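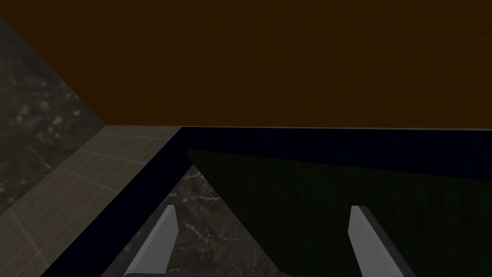
Finish schedules after handover: keeping the record usable
Speaker notes, revised 2020-06-18

Slide 1. Title
Introduce topic. Scope is interior finishes only: walls, floors, fixed counters, cabinet faces. Doors and hardware have their own schedule and their own problems. Questions at the end, except for terms, which people should ask about right away.

Slide 2. What a finish schedule is for
During construction the schedule tells the installer what goes where. After handover it has a different reader. The maintenance planner wants to know what a surface is, what may be used to clean it, and what to order when a section has to be replaced. The construction schedule answers the first of these, sometimes the third, and almost never the second.
Most schedules are handed over as a PDF export. Search works. Sorting does not. Ask for the source table in the contract, with column definitions.

Slide 3. The Wonside data
Source is the combined schedule for the Komeo buildings at Wonside. Starting size was 3,031 rows. After merging duplicates, 2,675. No surface was dropped. Every row removed was a second entry for a surface already listed, usually under a slightly different name.
Point at the table. The same brown wall panel appears as "panel, brn," "WD-BRN" and "wood panel (see dwg)." The drawing referred to in the last one was superseded in February and the reference was never updated.
Do not spend time on who entered what. The cause is structural: free text in the material column.

Slide 4. Naming
Rule used: material, color, texture, sheen, in that order, separated by commas. Each position takes a value from a fixed list. If a value is unknown, write "unknown." A blank cell can mean unknown, not applicable or not yet entered, and the reader cannot tell which.
Color is the weak field. Two inspectors under different lighting will not agree on brown versus dark orange. Record the supplier code where one exists and treat the color word as a search aid. Record the light source if the color was judged by eye.
Stone needs an extra field for pattern. "Gray stone" is not enough to order a matching piece. Mottled, veined and plain are the allowed values.
If asked about photographs: useful as an attachment, poor as a primary record. Screen color is not calibrated and camera exposure varies.
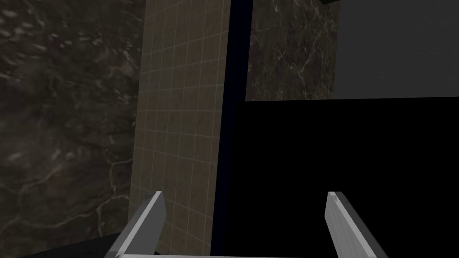 Slide 5. Location codes
Pumonero, the contractor for the record cleanup, proposed building, level, room, surface. The surface part is a letter, clockwise from the entry door. Fine for rectangular rooms. In rooms with more than one door, fix the starting door in the room record and do not change it later, even if that door is closed off.
Counters and other horizontal surfaces get a separate letter range. In the first version they shared the wall range, and the codes shifted each time a counter was added.
Edges where two materials meet are not surfaces. They belong in the joint table, keyed to both surface codes. Sealant type goes there too.

Slide 6. Tooling
Records are kept in Âu. The lists from slide 4 are enforced at entry, so an invalid value cannot be saved. Bulk import skips this check by default. Turn the check on before importing, or run the validation report afterward and correct by hand.
Exports are plain text with one header row. Keep the header names short. A mobile form cuts off anything past 20 characters.

Slide 7. Review cycle
Surfaces in shared areas are reviewed yearly, all others on change of occupant. A review compares the record to the surface and touches nothing else. Condition is logged in a different system and should stay there.

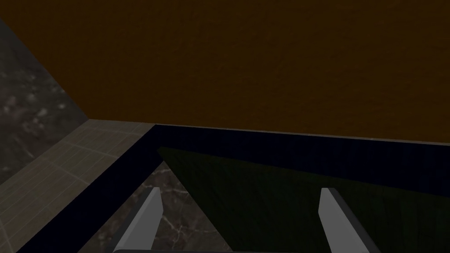 The reviewer confirms each field or replaces it. Partial confirmation is allowed, and the review date is stored per field. A row can then carry a current color and an outdated supplier code, and the planner can see which is which before placing an order.
Replaced values are kept in the history. Old orders refer to them.

Slide 8. Open items
Discontinued products: no agreed way to record an accepted substitute.
Painted-over surfaces: the current rule lists only the top coat, which loses the substrate. A proposal to add a substrate field is out for comment.
Temporary coverings: not recorded at present.

Slide 9. Questions
Total slot is 60 minutes including questions. If short on time, skip slide 6 and refer to the handout, which has the field list and the import settings.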